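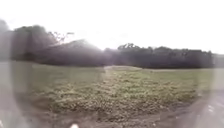
Can the Sostau kit follow a fixed route over grass without a boundary wire?
It can, once you've driven the route by hand and saved it, though how well it holds the line depends on the ground and on how clean you keep the camera cover.

Subject: Re: Sostau kit on grass, worth the money?
From: Nahuel Medina
To: outdoor-robots list

Santino, I've put the question people keep sending me off-list at the top with the short answer. The longer version follows your message.

Santino Ojeda wrote:

> Has anyone on the list used the Sostau navigation kit from
> Pramedden outdoors? We have a Godoy base that has only ever
> run on paths, and we'd like to send it across a paddock and
> back on a saved route. The brochure says "open terrain" and
> leaves it at that. I'm mostly interested in three things:
>
> 1. Does it need a wire or beacons?
> 2. What does it do where mown grass turns into rough stuff?
> 3. Is the yearly support plan any use?
>
> We looked at Kiltov as well but they only sell a complete
> machine, and we don't want to throw out a good base.
>
> Santino

I've had the kit on our own Godoy base since March. Answers in your order.

1. No wire and no beacons. You get the camera, the compute box, a positioning antenna and a harness. You drive the route once with the handset and the kit stores it. Our longest saved route is 235 metres. The software lets you store up to 100 routes, and I can't see us getting near that.

2. Mown grass is fine. A worn track is better still, as the camera seems to pick up the change in colour and settle on it. Tufted ground is where you'll want to spend your time. The kit has a setting called surface tolerance, and at the factory value it reads tall clumps as obstacles and stops. I moved it up two steps and it now goes through ours at a slower pace. I wouldn't go higher if you have stumps or rocks about. Bare dirt has given me no trouble, but I haven't tried it after heavy rain.

Tree lines matter more than I expected. The kit uses the horizon as a rough heading check, so a paddock with a distinct clump of trees at one end works better than one with the same hedge all the way round. On bright overcast days the sky can wash out and the check drops in and out. The log shows this as "heading: low". Ours kept going on the antenna alone, but it wandered more. There's an exposure lock in the camera menu that helps, and the manual doesn't mention it.

3. The support plan is 209 dollars a year. I rang them 2 times, once for a harness fault and once about the tolerance setting. They posted a new harness with no argument. The second call took longer and I ended up working it out myself. If you're comfortable reading logs I'd skip the plan after the first year. The firmware updates come either way.

Fitting it took me an afternoon. The bracket holes didn't line up with the front of our base and I had to drill new ones. Check where the camera sits before you tighten anything — if it's too low, the front of the machine takes up part of the view and you'll need to mask that area in the software. Masking is easy enough, but you have to do it again every time you move the bracket.

I can't help with Kiltov, I've only read their spec sheet.

If you want my settings file, write to me directly and tell me which firmware you're on. The file format changed in the last update and the old ones won't load. It would also be useful to know which wheels you have. Ours are the wide ones, and I suspect the narrow set would need a lower speed across rough grass.

Nahuel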